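Chapter 7
Traveling to See Animals: How Wildlife Tourism Works

Picture a small harbor town in July, a little before five in the morning. The bakery is already open, the parking lot by the pier is filling up, and a line of people in rain jackets is waiting to board a boat. They have come a long way for the chance to watch puffins carry fish back to their burrows. By noon they will be eating soup, comparing notes and asking the hotel desk where to go next. Multiply that morning by a whole season and you have one of the liveliest corners of the travel business!

Wildlife tourism is any trip in which seeing wild animals is a main reason for going. It can be as simple as a walk through a marsh with a borrowed pair of binoculars, or as involved as a week on a ship. This chapter follows the money, the people and the animals through both kinds of trip, and we think you will find the links between them fascinating. 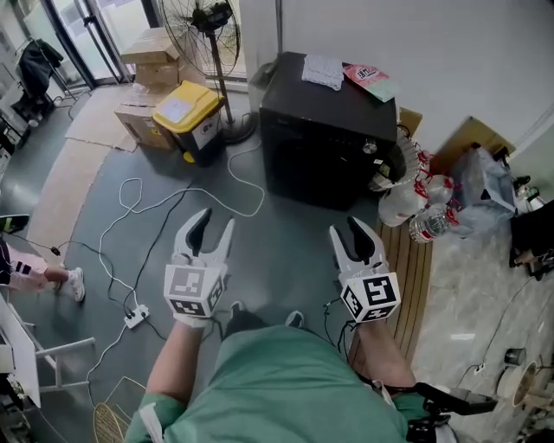 Our main case is Jarnum, an island town of almost 1,000 people. For most of its history Jarnum lived on herring. Today its biggest summer employer is Handden, a boat company that runs puffin trips with no more than 50 passengers at a time. A morning ticket costs $179, and the longer evening trip, which goes around the far side of the island, costs $225. Those prices will come up again in Section 7.3, where you will work out what it takes to keep a boat running through a rainy month.

The second case, Litow, could hardly be more different. It is a river valley with no boats, no big hotels and a great many otters. Visitors there stay in farmhouses and hire guides by the day, so the money spreads out in a very different pattern – a little to the farmer, a little to the guide, a little to the village store. Compare the two as you read. Which place would do better after a bad season? Which one would you rather work in?

Key terms in this chapter
carrying capacity
day visitor
leakage
shoulder season
viewing distance

Before you begin
Think of an animal that lives within an hour of your home. Write a short paragraph on who might travel to see it, where they would sleep and what they would spend money on. Keep your paragraph, as you will need it for the Kuhlmann Lake activity in Section 7.5.

7.1 Who Goes, and Why

Wildlife travelers are a mixed crowd, and that is a large part of what makes them fun to study. Some keep careful lists and will cross an ocean for a single bird. Others book a trip on the second day of a family vacation, after seeing a poster on the ferry.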